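装备资料库 > 边境与周界 > 地面振动传感器

Skesent 地埋式周界振动传感器:厂家说的和我们敢写的

分类:周界监视 / 无人值守传感器 / 二代产品

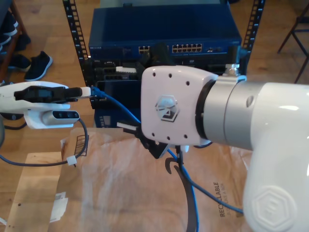 Skesent 是 Hinitz 公司推出的地埋式振动传感器,面向边防哨所、弹药库外围和临时营地。厂家的宣传册把它称作“会听脚步的土地”。我们不打算沿用这个说法。土地不会听脚步,听脚步的是一只埋在土里的检波器,外加一段判断程序,而这段程序在什么地形上、用什么样的脚步训练出来,宣传册里一个字也没有。

本页按资料库的惯例,把厂家公布的参数、随货文件里能查到的内容和我们自己的保留意见分开写。采购单位如果只想要一张漂亮的参数表,可以直接去找经销商要,他们很乐意给。

一、它是做什么用的

基本用途很简单:沿一条线埋下若干节点,有人或车辆经过时,节点把振动信号初步分类,再通过短距无线电发给中继器,由中继器转到值班室的终端。值班员看到的是一条告警,附带节点编号和类别,类别有“人员”“车辆”“不明”。

请注意“不明”。在厂家的演示里,这一类几乎不出现。在有风、有羊、有融雪的地方,它大概会成为值班员最熟悉的一个词。任何做过夜班的人都明白,一个终端如果整夜都在报“不明”,到后半夜就没有人看它了。

二、公布参数

节点间无线通信距离:最远可达700米,条件写的是“开阔地、通视”。边境线上既开阔又通视的地段,恐怕也是最不需要埋传感器的地段。林地和沟谷的数字没有给。我们写信问过,答复是“视具体环境而定”。

单套系统节点容量:1000个。这是协议地址的上限,不等于有谁真的挂过这么多。随货文件中提到的部署规模都没有超过一个连队防区的范围,也没有说明节点增多以后告警延迟如何变化。

电池续航:52周。脚注很小,印在参数表的背面,说明这一数值以“低事件率”计算。低到什么程度,没有定义。节点设在小路旁和设在悬崖上,耗电显然不会是一回事。电池不可充电,更换时需要把节点挖出来,重新回填之后还得再做一次校准,这部分工时在报价单里找不到。

防护:节点外壳可长期埋设。厂家的原话是“适应各类土壤”。盐碱地算不算,冻土算不算,请在合同里写清楚,别写在邮件里。

保修:3年,自出厂之日起算,而不是自埋设之日。货物在仓库里躺一个冬天,保修期照样往前走。

三、关于误报率

这是整份资料里最让人不放心的地方。宣传册用了“极低误报”的字样,没有给出任何数字,也没有给出测试方法。后来经销商转来一份试验摘要,试验在 Hinitz 自己的场地上进行,地面平整,行人由公司雇员担任,按固定路线、固定步速走动。这样的结果能说明系统在雇员散步时表现良好。真正打算越线的人会挑雨天,会走石头,会在车队经过时动身。

摘要里也没有漏报的统计。只谈误报不谈漏报,是这一行的老毛病。把灵敏度调低,误报自然就少了,代价由哨所承担。我们建议采购单位要求同时提供两项数据,并且注明是在同一组灵敏度设置下得到的。

经销商还强调分类程序可以“持续学习”。我们追问学习在哪里进行,数据由谁标注,更新后的程序由谁批准装入。第一个问题得到了回答:在中继器上。后两个问题至今没有下文。对一套用于警戒的设备来说,程序悄悄改变自己的判断标准,很难算是优点。

四、无线链路与保密

节点与中继器之间采用加密传输,加密方式标为“军用级”。这三个字在参数表里出现过很多次,从来没有附带过标准号。我们不怀疑链路是加密的,只是不知道密钥如何分发,节点丢失以后如何作废。埋在地下的东西总会有被挖走的一天,尤其是在对面也有人巡逻的地方。

还有一个更老的问题:无线节点只要发射,就能被测向。厂家的答复是发射时间极短。短不等于没有。如果一个节点只在有人经过时才发射,那么有耐心的对手赶几头牲口走一趟,就能把布设线大致摸出来。老式的有线系统埋设麻烦,在这一点上倒还踏实。

五、安装与校准

安装手册总体写得清楚,比同类产品要好,这一点应当承认。主要步骤如下:

沿布设线踏勘,避开树根密集处和排水沟。
挖坑,放入节点,使顶面箭头朝向中继器。
分层回填并压实,不得使用碎石。
在终端上登记节点编号与位置。
由一人沿线步行往返,完成校准。

手册没有说明的是校准有效期。土壤含水量变化以后,振动传播也会变化,秋天校准的节点到了春天是否还可靠,需要用户自己去发现。我们认为换季应当重新校准,换雨季也是,并且应当把这部分人力算进总成本。

六、同类对比

常被拿来比较的是 Jekia 的线缆式系统和 Ruotsalainen 的光纤方案。Jekia 布设慢,挖沟深,但供电由哨所统一解决,不存在逐个更换电池的问题。Ruotsalainen 的光纤定位更细,终端价格也更高,断一处要熔接一处,基层单位未必有这个手艺。Skesent 的长处在于快,一个班可以在没有工程机械的情况下把一段线布起来,撤收也方便。临时营地用它说得过去。要当作永久防线来用,我们看不到足够的依据。

三家的销售材料都喜欢画一张图,图上有一条发光的线,线的一侧是整齐的营房。图上从来没有羊。

七、来自用户的意见

曾参与同类设备验收的顾问 Aatos Hämäläinen 在给本库的信里写道:“我验收的时候会带一条狗,再带一个走路拖着脚的人。厂家一般不喜欢这两位。”他建议把验收放在凌晨四点进行,由当值人员操作终端,不许厂家工程师坐在旁边。我们同意。厂家工程师在场时,告警总是处理得特别漂亮。

他还提到,某些系统的终端在连续告警时会自动合并条目,界面显得干净,实际上把先后顺序抹掉了。Skesent 的终端有没有这种合并,手册没有写,请在验收时专门查看,并要求保留原始日志的导出功能。

八、采购前应当问清的事

冻土、盐碱地、砂石地各自的探测距离是多少,由谁测得。
误报与漏报是否在同一灵敏度下统计。
程序更新能否关闭,关闭后是否影响保修。
节点丢失后密钥如何作废,需要多长时间。
换电池的工时与校准工时由哪一方承担。
停产以后备件供应多久。

最后一条尤其要紧。Hinitz 的上一代产品在一月份悄悄从目录里撤下,经销商的说法是“由新品全面替代”,而新品的节点与旧中继器并不兼容。已经埋了旧节点的单位,现在面对的是整套更换。

九、供货情况

Skesent 按套供应,基本套装包括节点、一台中继器、一台终端和校准工具。报价需向经销商索取,公开渠道没有价格。我们拿到过两份报价,差别大得难以用运费解释,所以不在此列出。有意采购者请至少询问两家经销商,并要求把电池单独列价。

出口许可由买方所在国主管部门审批,交货周期从许可下达之日起计算。厂家口头承诺的“很快”不构成交货期。

本页将在收到第三方试验报告后更新。目前尚未收到。

相关条目
Jekia 线缆式周界系统:埋设深度与维护记录
Ruotsalainen 光纤振动探测:定位精度存疑
哨所夜视器材的电池问题
无人值守传感器验收要点(旧版)
中继器架设与防雷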